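Label-up area (parcel handling)

A label-up area is the marked patch of a counter, shelf or scanning stand where a parcel is supposed to lie with its shipping label facing the ceiling. You'll also hear it called the face-up zone, the scan bay, or just "the spot." I've been keeping this wiki's pages on parcel rooms for a while now, and this one gets more edits than the rest put together, so I've rewritten it from the top in my own words. If something's missing, put it on the talk page and I'll get to it!

Name and wording

On Chinese-language equipment the usual term for the shipping label is 面单 (miàndān), literally something like "face sheet," and the instruction goes along the lines of 请将面单朝上放置此区, or "please place in this area with the label facing up." English signs are all over the place. I've collected "Label up," "Barcode side up," "Place parcel here, label to the top" and one from a counter in Illeck that says only "UP." That last one got a lot of boxes standing on end, which I guess is fair.

The word "label" causes trouble of its own. A parcel that has been reused might carry an old shipping label, a return label, a customs form and a sticker about batteries. The one that counts is the current carrier label, with the tracking barcode and the address block on it. Regular customers know this. People mailing a birthday present once a year mostly don't, and they'll very carefully put the FRAGILE sticker on top and the address underneath.

Parts

Stands vary a lot, but these are the things you'll run into most often.

The base. A flat surface, usually a darker color than the boxes so the edges show up. Cheap ones are a plain tabletop with tape on it. Drivosel sells a rubber mat with corner marks for the same purpose (I like it, though it picks up lint like nothing else).

The scanner. Sometimes a handheld on a hook, sometimes a reader fixed overhead and pointed down. The overhead kind is why the label has to be on top in the first place. With a handheld you can cheat and scan the side.

The scale. Built into the base on the nicer stands, and a separate shipping scale on the others. If it's built in, nothing else should be sitting in the area, including your elbow.

The ruler. A strip of centimeter or inch marks along one edge, used to read off the length and width of the box. Volume matters for the price once a box is big and light, so the ruler sees more use than you'd expect.

The signs. Often more than one, because the first one got ignored. Yellow with black lettering is popular, and so are double arrows pointing at the important bit.

How it's used

You set the box down in the area, label up, square to the ruler edge. You wait for the beep. You read off the size, or let the machine do it, and then the box goes to the shelf or the outgoing cage. The whole business takes a few seconds when it works – longer if the tape over the barcode is shiny, and I'll come to that.

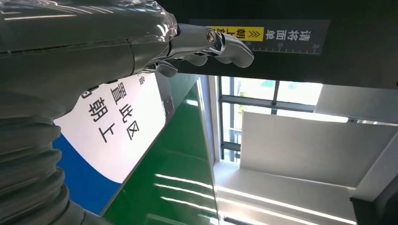
Soft mailers are the awkward ones. A poly bag with a sweater in it slumps, the label folds over the hump in the middle, and the reader gets half a barcode. The fix is to flatten the bag with your palm, smooth the label outward from the center and take your hand away before the scan. At the Nurkodis depot they keep a stiff card to lay the bags on, which also stops them sliding around. I tried a cookie sheet at home and it was fine, apart from the glare.

Tubes roll. Lay them along the ruler edge with the label on top and prop them with anything that isn't another parcel. If the label wraps around a tube so the barcode bends with the curve, turn the tube until the bars look like the rungs of a ladder going along it. A barcode wrapped the other way, with its ends disappearing around both sides, is often hopeless and has to be keyed in by hand.

Very small boxes have a problem of their own, with the label being bigger than the top. People fold it over the edge. Please fold the blank part or the return address, and never the bars!

Reading the ruler

Start the box at zero. I know how that sounds, but a good number of the wrong measurements I've seen came from a box set down in the middle of the strip and read off at its far edge, so a box that runs from 7 to 25 got written up as 25. If you can't start at zero, read both ends and subtract.

Measure to the widest point. A bulging side counts as part of the box, and so does a lump of tape if it sticks out. Illeck rounds up to the next whole centimeter and Nurkodis rounds to the nearest, and for a house move I once shipped the same size of box through both and paid two different prices. Ask at the counter which they do.

Upside-down numbers are common where a stand was put together for staff on one side and then opened up to customers on the other. You get used to reading them. I find it easier to look at the tick marks and count from a number I'm sure of, and newer staff tell me they just walk around to the other side.

Common problems

Glare. Clear tape across the barcode throws back the overhead light. Tape the edges of the label and leave the bars bare, or use a pouch with a matte front.

Old barcodes. Black them out with a marker or cover them with paper. A reader looking down at two barcodes may pick either one, and I've had a box of books logged as a pair of boots that had been delivered in October.

Parcels left stacked in the area. The reader sees the top one. The one underneath goes out unscanned, and then its tracking page says "label created" for days while somebody gets steadily angrier on the phone.

Crowded signs. There's a limit to how many notices a person will read while holding a heavy box. The Espinoza counter used to have 13 of them around a single stand. They took most of them down and left one big one at eye level plus a strip on the edge of the stand, and the staff there say things have been calmer.

Setting one up at home or in a small shop

You don't need much. A dark mat, a strip of adhesive measuring tape, and a lamp off to one side so the light doesn't bounce straight up. Mark the corners with yellow tape. I used a spare end of the workbench and the tape has held up well, although the measuring strip had to be replaced after I cut cardboard on top of it.

If you mail more than a couple of boxes a week, put your own sign up, even if you're the only one who reads it. Mine's in block capitals and I still get it wrong when I'm in a hurry.

See also

Shipping label; Dimensional weight; Parcel locker; Poly mailer; Packing tape, clear and matte

Last edited 1 Feb 2022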